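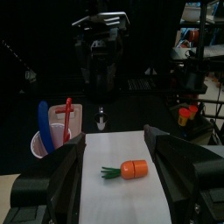

Figure 7.1 Toy carrot in two halves, on a white tabletop.

Chapter 7
Reading Segment Results

A company that operates in more than one line of business reports a single net income figure, but that figure is the sum of results that may have moved in different directions. Segment reporting breaks the total back into its parts. This chapter explains how segments are defined, how revenue and costs are assigned to them, and how an analyst reconciles segment profit to the consolidated income statement.

After studying this chapter, you should be able to:
Identify the operating segments of a company from its internal reports.
Separate external revenue from intersegment revenue.
Allocate shared costs using a stated base.
Reconcile total segment profit to consolidated profit before tax.

7.1 What counts as a segment

An operating segment is a part of a company that earns revenue and incurs expenses, whose results are reviewed regularly by the person or group that decides how resources are used, and for which separate financial information exists. A head office that earns no revenue is not normally a segment. A plant that sells all of its output to a sister division may be one, provided its results are reviewed separately.

The test begins with internal reports. If management receives monthly results by product line, the segments will usually follow product lines. If it receives them by region, they will usually follow regions. Two companies in the same industry can therefore report on different bases, and their segment figures should be compared with care.

Small segments may be combined with others or placed in a category labeled "All other." The notes should state which activities the category contains. A large balance in this category reduces the value of the disclosure.

7.2 The Tonier case

Tonier makes and distributes household goods and reports 3 segments: Manufacturing, Distribution, and Licensing. The Manufacturing segment sells part of its output to outside customers and transfers the rest to Distribution. Licensing collects fees from two outside firms, Vumine and Troteo, for the use of registered designs. We return to Tonier throughout the chapter. All amounts are in thousands of dollars unless stated otherwise.

For the year under review, Tonier reported external revenue of 1,426. Intersegment transfers came to 800. The transfers appear as revenue in Manufacturing and as cost of goods in Distribution. They are removed on consolidation, as the group as a whole has made no sale until goods leave Distribution for an outside buyer.

A common error is to add segment revenues together and treat the result as company revenue. In this case the sum is 2,226, which overstates consolidated revenue by the full amount of the transfers. The elimination column in the segment note corrects the total.

Transfers can also affect profit. If Distribution holds transferred goods in inventory at year end, the Manufacturing markup on those goods is unrealized and must be removed from consolidated profit. It is recognized when the goods are sold outside the group.

7.3 Shared costs

Tonier incurred shared warehouse costs of 74. These were allocated by floor space, with no charge to Licensing. An allocation by units shipped would have moved cost from Manufacturing to Distribution without changing the consolidated total. When the allocation base changes between years, prior-year figures should be restated before any trend is calculated.

Costs that cannot be assigned on a reasonable basis are left unallocated. Typical items are interest on group debt, head office salaries, and legal fees. They appear as reconciling items between segment profit and profit before tax. An analyst who values segments separately must still deduct them, usually as a separate line.

Key terms
Elimination: removal of transactions between parts of the same group.
Intersegment revenue: revenue earned from another segment of the same group.
Unallocated cost: a cost reported outside all segments.

Section 7.4 sets out the full reconciliation for Tonier, beginning with segment revenue. The method of presentation follows Tamošiūnaitė.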